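Sudel utensil stand: 6 weeks on the counter
By the kitchen desk | Tue 25 August
226 shares | 14 comments

I didn't think anyone needed a stand for hanging up a whisk. A jar does the job and costs nothing. Sudel would like you to believe otherwise, so I gave the thing a fair try.

The white finish is plain enough, and the round base has a raised rim – handy for catching crumbs, which I doubt was the plan. The curved arms at the top spread out like a star. My mint-green whisk has a small hole near the end of its handle, and finding a hook with it takes more aim than I have before coffee.

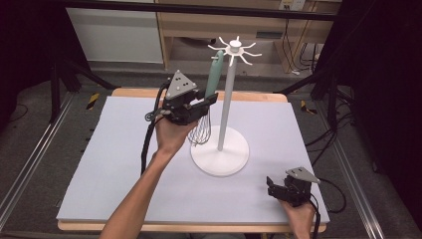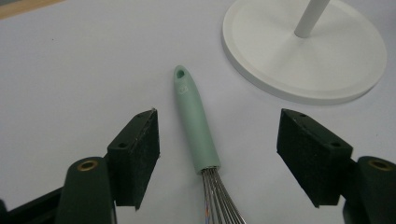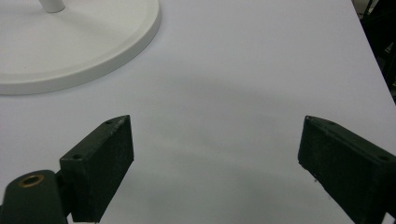 Does it earn its space?

Barely. Light tools are fine. I wouldn't trust it with a heavy ladle on one side and nothing on the other. The pole is thin, and mine has a slight lean that 2 rounds of tightening haven't cured. Fiore sells a wall rail that takes up no counter at all, and I'd look there first.

If you have no free wall, maybe. Wait for a sale.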